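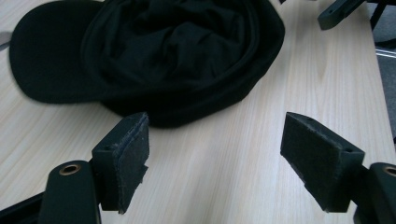

# Skallia tendon explant measurements

Release 2, Aug 10, 2021

We're so pleased to have this out at last! Skallia brings together stiffness and collagen measurements from 1127 tendon explants, kept in culture with or without added thyroid hormone. It grew out of Ileana Moldovan's PhD work, and her thesis (chapter four especially) is still the best place to read why we picked the doses we did.

## What's inside

- `explants.csv` — one row per explant, 1127 rows
- `collagen.csv` — collagen content for the 1060 explants with enough tissue left over
- `repeats.csv` — 203 explants measured again by a second person
- `notes/` — bench notes, typed up by Vasilică Cozma

Stiffness is in MPa and collagen in micrograms per milligram of dry weight. An empty cell means no measurement was made; a zero is a real zero.
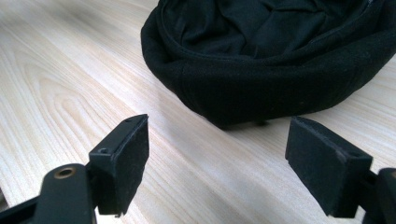 The repeats are my favourite part. Bülent Uçar did the second round without seeing the first set of numbers, and the two sets agree really nicely except at the very soft end, where the clamps tend to slip. Please go carefully with anything below 2 MPa.

## Changes from release 1

- Column `dose_nm` was called `dose`
- Batch labels now match between all three files
- Culture days count from 0 everywhere (Sânziana Pîrvu spotted the mix-up, thank you!)

## Getting started

Load `explants.csv` and join on `explant_id`. Any stats package will do. Keep `batch` in your model, as the batches differ quite a lot.

## Questions

Write to Justinas Lukoševičius or open an issue. We'd love to hear what you try with it — odd plots very welcome. The next release is planned for September and will add the cell counts.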